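Learning to Fold: A Student Project Takes On the Tablecloth

The robotics project at Gotmont College began with a question that its members expected to answer in one term: could a pair of hand-held grippers be used to teach a robot arm to fold cloth? The group is now in its second year, and the question has proved large enough to occupy 11 students from three departments.

The project, known on campus as Gisa, meets from four in the afternoon in an open-plan office that the college shares with Prestima, a local engineering firm. No robot arm is present at most sessions. The students perform each task themselves, holding the grippers by the handle, and the recordings are later used to train the software that will direct the arm.

Cloth was chosen for its difficulty. A rigid part keeps its shape when it is lifted, and its position can be worked out from a few measurements. A cloth changes shape with every movement, and two attempts that begin in the same way may end quite differently. Members are asked to work at an even pace and to hold the fabric by its corners wherever possible.

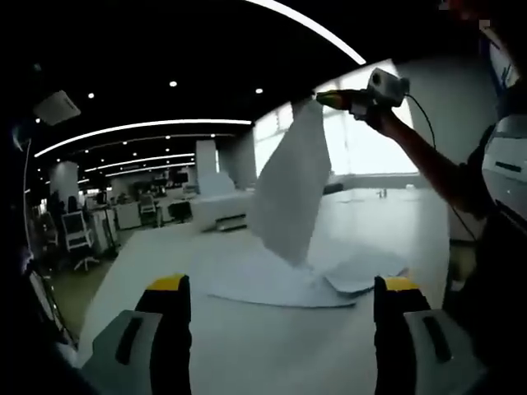
One corner of the white cloth is held up by gripper while the rest remains on the table.

Each session follows a written plan. A member reads out the starting position, the operators carry out the task, and the attempt is entered in a shared log as complete, partial or void. Void attempts are kept. The group found during its first year that recordings of dropped corners and missed grips were useful in deciding where the written instructions were unclear, and several tasks were rewritten as a result.

By the end of February the log held 1647 entries. Of these, 350 were set aside for testing and will not be used in training. The division was the subject of considerable debate – some members wished to train on every recording available – but the final decision was to follow the practice taught in the college's own statistics course.

Flat, stiff items form the second part of the program. They are simpler to model than fabric, yet they present a problem of their own, as a light sheet held by one corner tends to swing or turn. Students practice approaching the edge squarely and closing the grip before any lift is attempted.
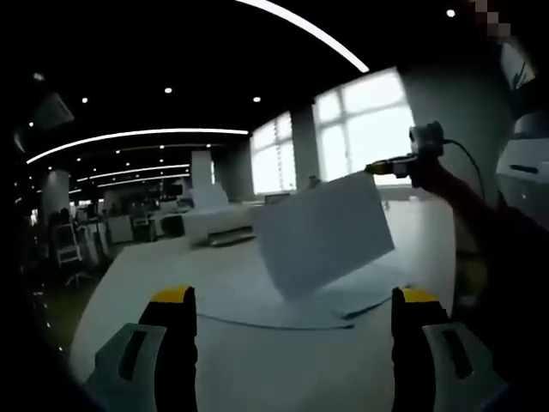

A white board tilted above the table, with loose sheets of paper beneath it.

Members receive course credit for the work and are expected to submit a report at the end of each term. New students spend their first 3 sessions keeping the log before they handle the equipment. Applicants from outside engineering are welcome, and the present group includes students of textile design, whose knowledge of how different weaves hang has shaped the choice of materials.

The next stage will take place at the Calado workshop, where the trained software is to be tried on a robot arm for the first time. The opening trial will be limited to a single fold along the long side of a cloth. Towels and shirts have been placed on the list for the following term.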